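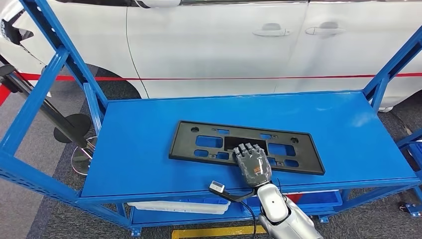
Hand eczema tends to creep up on people. It might start as a dry patch under a ring one winter, or an itch between two fingers that you put down to the new washing-up liquid, and by the time you think of seeing someone about it you've been living with it for months and have quite forgotten what it was like to peel an orange without wincing. Benedicta Boateng, a skin nurse in Stodlow, likes to begin with a very dull question: what did your hands touch yesterday, from getting up to going to bed? Most of us are hopeless at answering. We remember the bleach and forget everything else, the shampoo, the onions, the blue metal shelf, the black plastic bracket that holds a number plate, with its raised rim and its round mounting hole towards each end. Plenty of what goes on the list will be perfectly harmless, and she wants it written down all the same.

"People come in with a culprit already picked out," she told me over a very large pot of tea. "They may well be right. But I'd still like to see the whole day."

I went to see her because my own hands had gone the way of my mother's, red across the knuckles and cracked at the thumbs, and because a reader, Marisol Arriaga, had written to ask why hers flared every time she had a fortnight off work, which is when you'd expect them to be having a rest. (The answer, for Marisol, was that she spends her holidays decorating. She was very good-humoured about it.)

Irritated or allergic?

There are two main ways that contact with something can set off eczema on the hands, and they're easily muddled. The commoner one is irritation. Water, soap, detergent and solvents strip away the oils that keep the skin supple, and if you do it often enough the surface simply gives up. Anyone can get it, although people who had eczema as children are more likely to. Hairdressers, cooks, nurses, mechanics and parents of small babies all know it well.

The other is allergy, where the immune system takes against a particular substance and then reacts whenever it meets it again. Nickel is a famous one, along with certain perfumes, preservatives, hair dyes and some of the chemicals used in making rubber gloves. What surprised me is that you can use a thing happily for years before the allergy appears, and that the rash often turns up a day or two after you touched it. No wonder we blame the wrong bottle.

To make matters more tangled, you can have both at once, since sore, broken skin lets more through.
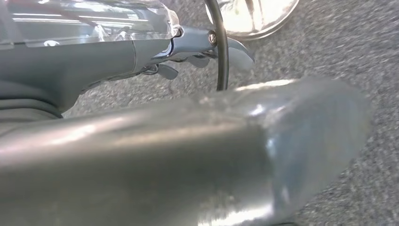 What happens at a patch test

If an allergy looks likely, your GP may refer you for patch testing. Refugio Ventura, who drives a delivery van out of Kasgate, had his in July and was rather dreading it. He had pictured needles. In fact small amounts of the suspect substances are taped to your back and left there, usually for two days, then the patches come off and the skin is looked at, and looked at again a couple of days later.

"The worst of it was not having a proper shower," he said. "And it was hot. My wife was very polite about it."

His result pointed to an ingredient in the rubber gloves he had bought to protect his hands. He has since changed to a different kind and his fingers, which he showed me with some pride, are healing nicely.

Looking after sore hands

While you're waiting for answers there's a good deal you can do at home, and it's all gloriously unexciting. Wash in lukewarm water with a plain, unscented soap substitute. Pat dry, and don't forget the bits between the fingers. Take off your rings first, as soap loves to hide underneath. Then put on a thick, perfume-free moisturiser, and keep doing it through the day, long after you've become bored with it. Benedicta keeps a tub by every tap in the house.

For wet jobs, wear gloves, with thin cotton ones inside if you get sweaty. For a bad flare a doctor or pharmacist may suggest a steroid cream for a short spell, and it's worth asking exactly how much to use and when to stop.

Do get help sooner if your skin is weeping, crusting, hot or very painful, as it may be infected. Go back, too, if a cream you've been given isn't doing anything, or if work is making things worse. Many employers will change a soap or a glove if they're asked.

As for me, I kept the diary for three weeks. Mine was the washing-up after all, along with a lavender hand cream I'd been putting on every night to soothe things. I've given the rest of the tube to my sister, who has skin like a rhinoceros and is delighted with it.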